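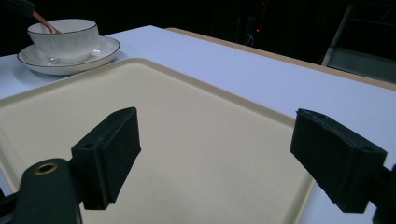 Cream tray on a white table.

Susthorpe Visitor Guides: Place Entries

5 min read

Last updated 30 October 2019

This repository holds place entries transcribed from old visitor guides to Susthorpe and the coast on either side of it. The guides were sold to people coming for a week or two by train, and later by car. They tell the reader where to walk, where to eat, which beach is sheltered and which church has the good window. We have typed up each entry as a row in a table so the guides can be searched and compared.

The data was put together by Drikard, a small travel history project. The current release has 1,502 entries from 28 guides.

What is in the repository

entries.csv is the main table. One row is one place as described in one guide. If the same lighthouse shows up in four guides, it has four rows.

guides.csv lists the guides, with title, publisher, edition statement, and the condition of the copy we used.

places.csv groups entries that we believe refer to the same place. The grouping was done by hand and is still in progress.

notes/ has text files on particular problems, mostly spelling and street renaming. The one on Chapel Walk is long and you can skip it unless you care about Chapel Walk.

scripts/ has the two small scripts we use to check the tables before a release.

Fields in entries.csv

There are seven columns.

entry_id: a short code made from the guide code and a running number. It does not change between releases.

guide_id: matches the same column in guides.csv.

page: page number as printed. Unnumbered plates and inserts are marked with a p and the number of the page before them.

name_printed: the place name exactly as the guide gives it, including odd capitals and hyphens.

category: one of walk, beach, lodging, food, church, view, transport, shop, other. Assigned by us.

text: the full entry. Line breaks are removed and words hyphenated at the end of a line are joined. Nothing else is changed.

flag: blank, or a short code for a problem. See the next section.

Files are UTF-8 with commas as separators and double quotes around the text column. Some spreadsheet programs will turn page numbers like 3-4 into dates when you open the file directly. Import them as text.

Flags

193 entries carry a flag. The codes are:

dmg: part of the entry is missing or unreadable in our copy. Missing words are shown as [...].

dup: the entry repeats an earlier one in the same guide, word for word or nearly so. Publishers did this when a place fit under two headings.

adv: the entry reads like paid advertising. We used this when the entry names prices, gives an address for bookings, or praises the owner. It is a judgment call and you may disagree.

loc: we could not work out where the place was.

An entry has only one flag even if two would fit. The order of preference is the order above. We know this loses information. A second flag column is planned.

How the entries were made

Guides were photographed page by page and transcribed by hand. A first try with automatic text recognition was dropped, as the narrow columns and the decorated initials gave too many errors and fixing them took longer than typing.

Each transcription was read once against the page by a second person. Proper names were read twice. We did not correct the guides. If a guide says the harbor is west of the town when it is east, the entry says west.

Categories were added after transcription using Kakirix, a tagging tool that shows one entry at a time and saves the choice. Taggers could see the guide title but not how others had tagged the same place. Where two taggers disagreed, a third picked. Most disagreements were between walk and view, and the line between them is thin in these books. A typical entry sends you up a hill and spends three sentences on the climb and four on what you see from the top.

Source copies

Most of the guides come from the Huttunen collection, which was built up by one family over several decades and is now kept in boxes at the Susthorpe reading room. The rest were bought secondhand. Where we had two copies of one edition we used the cleaner one and noted the other in guides.csv.

The collection is strong on cheap guides with paper covers and weak on the larger bound ones. It has almost nothing aimed at visitors from abroad. Winter guides are also missing, though advertisements in the summer editions show that at least one was published.

Known problems

Publishers copied from each other. The description of the cliff path appears in nearly the same words in more than 7 guides from different firms. If you count words or phrases, decide first whether you want to count copied text.

Edition dates are unreliable. Several guides have no date at all, and some publishers kept the old title page and changed only the advertisements. The date column in guides.csv gives the printed date where there is one and is otherwise blank. We do not supply estimates.

Lodging is uneven. Some guides describe each boarding house, others give a bare list at the back. Bare lists are not included in this release, so a low lodging count for a guide does not mean it ignored the subject.

Street names changed when the seafront was rebuilt. The file notes/streets.txt has the pairs we are sure of.

Maps and engravings were not transcribed. Captions under engravings were typed up only when they were longer than a name.

The guides use the language of their time about fishing families, servants, and day visitors. It has been left as printed.

Suitable uses

The data has been used for a walking leaflet and for a school project on how beaches got their names. It should work for looking at how a resort was described over time, for tracing when a place dropped out of the guides, or for finding old names for a spot you already know.

It should not be used to plan a walk. Paths have moved, two of the steps down to the shore are closed, and the tide advice in the older guides is wrong for the present beach.

Corrections

Open an issue with the entry_id and what you think is wrong. A photo of the printed page helps if you own a copy. Please do not send changes that modernize spelling. For loc entries, a suggestion with a source is very welcome, and so is one without a source as long as you say so.

Corrections are collected and released together. The next release is planned for January and will include the grouping file for beaches and churches. Walks will take longer.

License and citation

The tables and notes may be reused for any purpose with credit. The scripts are free to use without credit. To cite the data, give the title as Susthorpe Visitor Guides: Place Entries, with Drikard as the author and the date of the release you used.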